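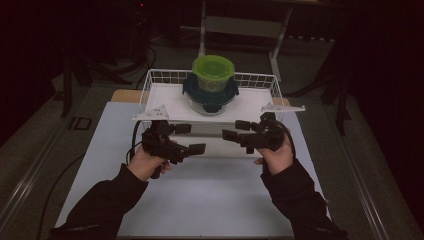

Wire basket, white table

Section 4: Setting up a watch party for live finales

Applies to Tokari on TV and phone. Reunion specials work the same way, see end of section.

Before you start
Host needs a paid plan. Guests don't. Everybody needs the newest version of the app, old ones drop out at the first ad break.

1. Open Tokari on the TV and go to Live.
2. Pick the show. For Ververidis Villa choose the East feed or the West feed, not both. Guests on the other feed will get the result early or late.
3. Press Menu, then Start Party. A code comes up. Leave it on screen.
4. Guests open the phone app, tap Join, type the code. Capital letters matter.
5. Set Spoiler Delay to 2 seconds. Go up to 4 if someone's chat keeps running ahead of the picture.

Note: Chat holds 1000 messages per party. After that the oldest ones go. Save the chat first if you want to keep teh couple predictions.

Caution: Ending the party on the TV ends it for all guests. No warning, no undo.

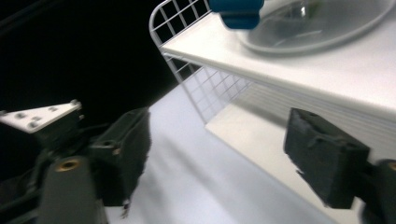
Linking Stisent for voting

1. In the phone app go to Extras, Stisent, Link. Sign in.
2. Allow notifications. Without them you will miss the vote window, it's short.
3. When the host of the show calls the vote, a banner drops down. Tap your couple. Tap Confirm.
4. Wait for the check mark. No check mark, no vote.

Votes from a linked account count once per window. Closing the banner does not cancel a confirmed vote.

Note: Party size limit is 550 guests with voting on. Turn voting off under Extras if you are over the limit and people can't get in.

Reunion specials
Same steps, but no vote. Trurkunix After Hours is listed under Specials and not under Live. Start the party before 8 p.m. or the opening clips wont sync.

If the picture freezes
Guests: leave and rejoin with the same code.
Host: press Pause, then Play. Don't quit the app, see caution above.
Still frozen, lower Video Quality to Medium and try agian.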